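Gripper crushing paper cups after pad swap

Listach_bench
Posted Friday, 21:14

Right, this one has been brilliant fun to chase and I'm still stuck! I changed the finger pads on the Dravau hand gripper and the very first run it squashed a paper cup flat. Old pads: 300 cup grabs, 98 of them on paper, not one crushed. New pads: it squeezes, seems happy, then squeezes again about a second later. It's always the second squeeze that does the damage.
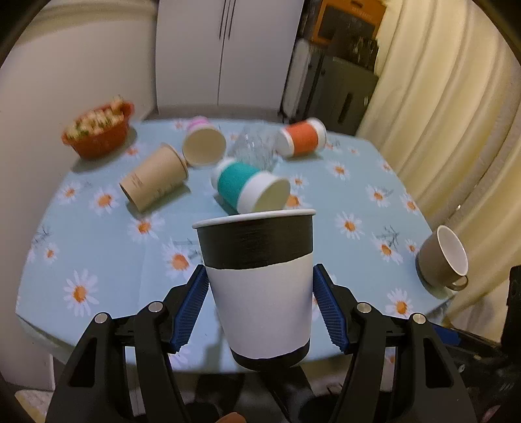
Black and white cup in the blue pads, the rest of the cups waiting on the daisy cloth.

Mug and bottle don't mind at all, so I nearly missed it.

primthorpe92
Posted Friday, 21:40

Ooh, lovely fault! My money's on the zero. Did you set the closed position again after fitting the pads? If they're thicker than the old ones it thinks it hasn't got there yet and keeps pushing.

Suvarna
Posted Friday, 22:02

Don't agree, sorry. A bad zero would crush on the first squeeze. A second go sounds like the slip check firing. Ridged pads can creep a bit on paper and it reads that as the cup dropping.

primthorpe92
Posted Friday, 22:09

Fair, but set the zero anyway, it takes two minutes. And keep your fingers out of the jaws while you do it! A surprise second squeeze got my thumb last November.

Listach_bench
Posted Friday, 23:31

Did the zero: still crushes. Turned the slip check off: 336 squeezes on the same sort of cup and all fine! So Suvarna has it, I think. I'd like the check back on though, has anyone got a gentler setting that works with paper?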